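Caldeira storage range – progress to end of May
Prepared for Fereshteh Ranjbar

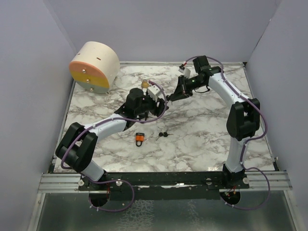
Spending stands at 252 of the 400 hours approved, and I am not convinced the drum earns its share. Rui Gouveia likes the colour coding. I still doubt that orange, yellow and grey-green bands, each with one small round knob, will tell a customer what goes where. Flostov has quoted 8 weeks for new fittings – optimistic, on past form. I'd hold the second batch until Trí Đỗ has their price in writing.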